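Can you re-waterproof an old walking jacket, or is it time for a new one?

Posted in Outdoor Clothing > Care and Repair

Ilham Kusuma
Hello all! I've got a shell jacket that I absolutely love, an Erdem in a sort of mossy green, and I've had it through I don't know how many wet winters. Up until this February it was brilliant. Then I did the loop from Dravstead up over the moor in steady rain and by the time I got back to the car the shoulders had gone dark and heavy and my fleece was damp right through, mostly across the back where the rucksack sits.

The zips are perfect, the cuffs are fine, and there's one bit of tape inside the hood that's lifting at the end (a thumbnail's worth). I've only ever washed it on a cool wash with ordinary powder. Have I ruined it? Is it worth buying one of those wash-in treatments, or is the spray kind better? I'd so much rather save this one than replace it, the hood fits me better than any I've tried on since!

walks_with_flask
had the same, bought a new one. they don't last forever. the powder won't have helped

Craig Buchanan
Don't give up on it yet, this sounds very saveable! I've brought three jackets back from exactly this state and it's one of my favourite jobs, because the first time you see the water rolling off again you feel like a magician.

There are two separate things keeping you dry. The outer face has a finish that makes rain bead up and run off, and behind it is the waterproof layer. What wears away first is the finish. When it goes, the face fabric soaks up water, the jacket feels cold and clammy, and your own sweat can't get out, so you end up damp even when the layer underneath is still sound. Shoulders and back going first is classic rucksack wear.

Ordinary powder leaves a residue that holds on to water, so start by getting rid of that. Scrub out the detergent drawer, run the machine empty once, then wash the jacket with a proper soap-based cleaner for technical fabrics. Zips done up, flaps closed, no softener whatsoever. Rinse twice. Check your care label before you put it anywhere near heat, but if tumble drying is allowed, a gentle low cycle will often wake the old finish up all by itself. Flick some water at it afterwards. If it beads, you've spent next to nothing and you can stop there!

If it doesn't bead, I'd go for the spray for yours. Wash-in is easier but it coats the inside as well, and you can put extra spray on the shoulders where you need it. Hang the jacket up damp, work outdoors or with the windows open, wipe off the drips after a couple of minutes and let it dry properly.
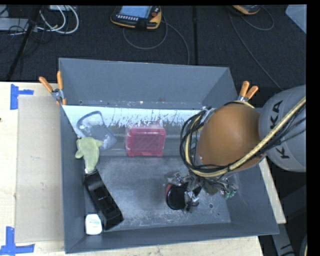 The lifting tape in the hood is a separate job and a nice easy one. Clean both sides with a little surgical spirit, let it dry, then use a thin smear of seam sealer and leave it flat under a heavy book overnight. While you've got it in your hands, have a good look at the rest of the tape too, particularly anywhere the fabric is forced round a bend. Think of the yellowish hose on that KUKA arm, the way it curves up round the orange-brown part: your hood seam has to follow a curve like that every time you pull the drawcord, and tape on a curve wants to spring back straight. Put the hood over an upturned bowl when you press the tape down and it'll set in the right shape.

On the question of when to replace it: look at the label for the hydrostatic head figure if there is one. My old Fistholm was sold as 10,000 mm and it's still going strong after two rounds of spray. What finishes a jacket off for good is the inner layer flaking or bubbling away from the fabric. Turn yours inside out in good daylight, and if you see patches peeling like sunburn then no spray will fix that. If it's smooth, crack on.

Ilham Kusuma
Craig, thank you so much, this is exactly what I was hoping for! I've turned it inside out and there's no peeling anywhere, hooray. Cleaner is ordered and I'm going to have a go on Saturday. The mixing bowl is standing by for the hood.

prurkard_pete
One thing to add, wash your hat and gloves separately if they're wool, the cleaner is fine but mine came out a funny shape. Also the rucksack straps will rub the new finish off again eventually so keep what's left of the bottle.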